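News > Events > Trail Running

Carnlow Ridge Run: start waves and course changes

Entries for the April race closed at 1,028 runners. Start times are now assigned in 28 waves, and each wave number is printed on the bib. Runners who miss their wave may start in a later one, but the clock runs from the assigned time.

The course has two changes. The lower crossing at Prakeck is closed for bank repair, so the route stays on the east side and joins the old track above Wongsuwan Farm. Total climb is now over 2,000 feet. The aid station formerly at the crossing moves uphill to the Pralonine gate and will have water only.

Cups are not provided on the course. Carry a bottle or a folding cup.

Bib transfers go through race director Chanida Meesuk and must be in before bib pickup opens. A transferred bib keeps its original wave. Requests to change waves are handled at the pickup desk, where space allows. Parking passes are issued per car and do not transfer with the bib. 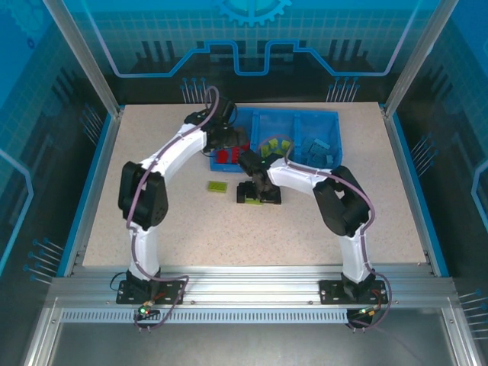
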